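Saturday, July 6, 2024

**Flaleck moves part of its refill packing line to hand-guided grippers**

Flaleck, which packs dry snacks into pouches and small tubs for office pantries, has started recording its hand-packing work with grippers held by the packers themselves. The recordings are used to train two robot arms due on the line in January. Benches at the Priltomora site are covered in white paper, and staff handle pouches and clear containers through a pair of black grippers, one in each hand.

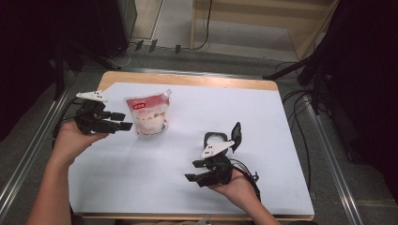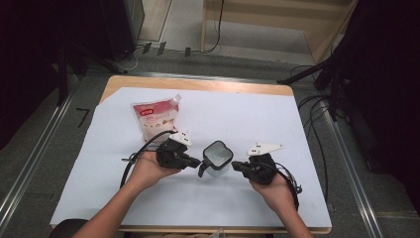

Kuzmenko, the union branch at the site, said in a written reply that its members had no objection to the recordings, but wanted it in the shift agreement that time spent with the grippers counts as packing time. Under the first draft it was logged as training, and training hours do not earn the piece bonus. The branch also asked that no individual's recordings be used to set a target rate for anyone else.

Flaleck has accepted the first point. The second is still under discussion.

The software comes from Rallorex, which asked for 1,000 usable recordings before it would commit to a delivery date. A recording is usable if both grippers stay tracked from start to finish and the item is set down inside the marked work area. Failed grasps are kept when the packer recovers without putting the gripper down. Dropped items are logged separately.

Packers rotate onto the recording bench for 40 minutes at a time, with no more than 2 turns per shift. The limit was set after early sessions in which staff reported sore wrists. A gripper weighs more than a pouch does, and the work is slower than packing by hand. Output from the recording bench is left out of the daily line count.

The arms will take over one task at first: moving filled pouches and tubs from the bench to the outgoing tray. Filling, sealing and label checks stay with the packers. Flaleck's notice to staff says the 80 people now on the packing roster will keep their contracted hours through the changeover, and that the night shift will be the last to change.

Two new duties have been added to the packing grade. One packer per shift will clear stopped arms and restart them, and another will review rejected picks on a screen at the end of the line. Both carry the same pay as the current grade. Kuzmenko has asked for the restart duty to be regraded, on the grounds that it includes a lockout procedure now reserved for maintenance staff.

A revised shift agreement is being drafted. The recording bench remains in use on the day and evening shifts.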